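Yellow fingers vs. the Droncombe soft pads for clothes folding

Forum > End effectors > Handheld and teach grippers

ruggiero_a
Okay so I've been going back and forth on this for weeks and I want other people's opinions before I spend more money. I do bimanual demos, mostly laundry, with a pair of handheld grippers. Black body, wide fisheye on each one, the slotted yellow fingers everybody prints. I also have a loaner set of the Droncombe soft pads and I've been swapping between the two.

So far the yellow ones win on thick stuff and lose on thin stuff. T-shirts just slide out from between them if I don't get a big enough bite. With the Droncombes I can pick up one layer of a T-shirt no problem, but then they're so grabby that I can't let go cleanly and the fold gets dragged out of line. Drives me nuts!

Anybody running both? Or something else entirely?
— Annunziata Ruggiero

torque_and_toast
I ran the Droncombes for 657 episodes before I gave up on them. The release problem never got better for me. I tried baby powder (don't) and I tried opening slower, and the opening slower part helped a little but then every demo was a slog.

What's your finger width? I went narrower on the printed ones and thin cotton got a lot easier.

Meesuk_fan
Going to disagree with toast here. The soft pads are fine, people squeeze too hard. You need maybe half the trigger pull you'd use with a printed finger. I have the Meesuk pads, which are a little firmer, and I let go of stuff all day long with no drag.

ruggiero_a
Could be the squeezing, I do have a death grip by the end of a session. Toast, mine are the stock width, I haven't messed with it.

The other thing I keep running into is knits. A cable-knit sweater laid out flat is so nice to work with on the yellow fingers, because you've got all those braids to grab and the bottom ribbing holds its shape when you lift it. I do it on a bed with a bamboo mat over it, and the mat matters more than I thought it would. On a plain bedspread the fingers pinch up the cover along with the garment like every third try. The mat tiles are stiff enough that I can slide the lower finger under the hem and only get the sweater.
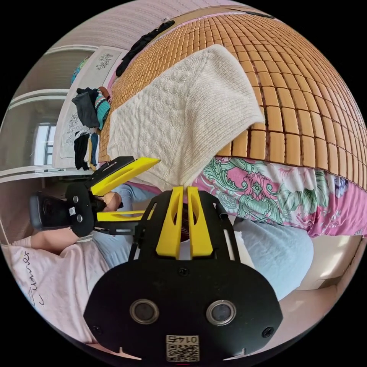

The fisheye is the part I'm still arguing with myself about. I love having the other gripper in view, it makes it way easier to tell later what the left hand was up to. But straight lines go so bendy out toward the sides that I can't eyeball whether a sleeve is folded parallel to anything. I tried the narrower Prokine lens for a day and my sleeves looked great and I lost the other hand constantly. Put the fisheye back on that night.

slowservo
Keep the fisheye. You can undistort it afterward, you can't add back a hand that was never in view.

torque_and_toast
^ yep

Meesuk_fan
Sure, but undistorting stretches the edges into mush, and the edges are exactly where the sleeves are. I'd take the narrower lens and one fixed camera up high. That's my whole setup and I don't miss the fisheye at all.

slowservo
And now you've got an extra camera to calibrate and keep in sync, and you're stuck in one room. The whole point of handhelds is you can carry them over to somebody's bed and start folding.

Meesuk_fan
Fair on the one room thing. I only ever work in one room so I guess I don't feel it.

nenwood_nate
Different question for the OP, how are you doing on weight? I'm on the Nenwood body and by episode 40 my wrist is toast (no offense, toast). I'd trade a worse finger for a lighter gripper any day.

ruggiero_a
Not terrible? I stop every half hour and shake my hands out. The left one bugs me more than the right, probably because it mostly hangs there holding the hem while the right one does the work.

So here's my plan — Thursday I'm going to print 2 narrower pairs and run the same garments on all of them, sweater, T-shirt, and the slippery black top that everything hates. And I'll try the Droncombes with a lighter pull so Meesuk_fan can say I told you so.

torque_and_toast
Round off the inside edges a hair before you print. Mine snagged on a loose knit and I pulled a loop clear out of a scarf that was my wife's.

ruggiero_a
Oh no. Okay, rounding the edges. Does that cost you anything on the thin cotton?

torque_and_toast
A tiny bit. Worth it. I'll dig up my file tonight and send it over.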